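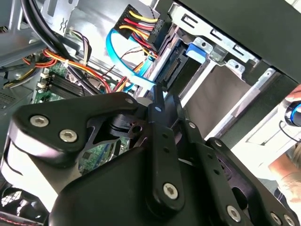
How many demos for unplugging a drive cable, and how do you keep them from all looking the same?

Posted in Learning from Demonstration, August 20, 2021

tinbucket

Hi all, first time asking here, long time reading. I'm trying to get an arm to do small teardown jobs on old desktop PCs. I started with what I figured would be an easy one: reach into the open case, get hold of the SATA data cable at the drive end, pull it straight out, back off. I drive the arm by hand with a leader handle and record the wrist camera plus the joint positions. The project is called Trurkine, mostly because every other folder name on my disk was taken.

So far I have 37 demos, all on the same case. Training goes fine, the loss looks pretty, and on that case the arm gets to the cable maybe half the time. Move the case over by the width of my hand and it drifts off toward the power wires, the yellow and red ones, and tries to pinch those. My cable is bright blue, so I really thought it would be the easy thing to find in there!

Three things I'd love help with. Do I need a lot more demos, or different ones? Should I tidy up the loose wires before recording? And the wrist camera sees an awful lot of gripper, the whole lower half of the picture is black links and bolts. Do I crop that out or leave it in?

Oh, and I throw away every take where I fumble. Figured I should mention it.

solderpond

Different ones, for sure. I did almost this same job last May with fans and drive cables and I made the same mistake. All my takes started from the same spot above the case, so what the model learned was mostly "go down and a bit right." It barely needed to look. Try your trained model with a towel over the case (arm slowed way down, hand on the stop button). Mine made the exact same reach over a towel. Very humbling afternoon.

What fixed it for me was moving things between takes. I'd shift the case, turn it a little, start the arm somewhere silly, then record. I kept a paper list next to the keyboard so I wouldn't drift back to my favorite starting pose, and I did drift back, every time I stopped looking at the list. I got 11 case positions out of a normal workbench without trying hard.

About the wires: leave them messy, but mess them up differently each time. If the bundle always droops in the same place, the model will use the bundle as a landmark. Push some thin ones across the data cable in a few takes and pull them clear in others. And yes, swap the cable color! If your only cable is blue then "blue" is all it knows, and there are also little blue bits in a lot of cases, tabs and clips and so on. I bought a bag of mixed cables from Fluvska for very little money and it helped more than anything I did in code.

Please stop deleting the fumbles. Not the ones where you hit the board, those can go. But a take where you miss the connector, back up, and get it on the second try is gold. Without those the arm has never seen what to do after a miss, so it just sits there pinching air.

Power off at the wall, obviously. I say it because I forgot once.

nine_volt_nan

just get more data. i did 13 cases with a Pintér gripper and it worked great. crop the gripper out, it's wasted pixels

greymarsh

I'd go easy on that crop. The fingers being in view is how the model can tell where they are compared to the connector, and with a pull this small that matters a lot. I tried masking the gripper on our setup and the reach got a tiny bit better while the grasp went all to pieces. If you're short on resolution, shrink the whole picture a little less before you crop anything. The one thing I would do is make sure the camera mount hasn't slipped. Mine crept down over a long week of recording and the early and late takes didn't match. Now I save one still at the start of each session with the fingers closed and flip between them.

Agree with solderpond on everything else, with one addition. Split the job when you label it. I use 3 pieces: reach, grip, pull. You can still train on the whole thing as one, but when it fails you'll know which piece to record more of. In my case the reach was fine with a modest pile of takes and the pull was terrible. I was wiggling the connector side to side without noticing, in some demos and not in others, and the model came out with a sort of average wiggle that did nothing at all. Pick one way to pull and stick with it. If your connectors have the little metal latch, practice squeezing it before you hit record, or swap to cables without one until the rest works.

Also watch your other hand. If you're holding the controls right up by the case, your fingers end up in the wrist view during recording and they won't be there when the arm runs by itself. I'd either move back from the case or make sure plenty of takes have no hand in them. I had a model that waited for my thumb.

For the recorder I use Gellitz, and its replay view is decent for spotting all this. Watch your takes back at double speed before you train on them. It's dull, but the bad habits really jump out.

tinbucket

Okay, did the towel test. It reached for the towel. Right where the connector would have been, too.

So I'm starting a fresh set tonight with the case moving around and the gripper left in. I'm keeping the old takes in a separate folder for now, and I went back through the trash and rescued the fumbles I could still find. I also checked for my hand and yep, curled up next to the drive cage, holding something round and black, probably the handle. Going to see if a longer cord gets me out of the way. Will post again once I've got enough of the new ones to train on.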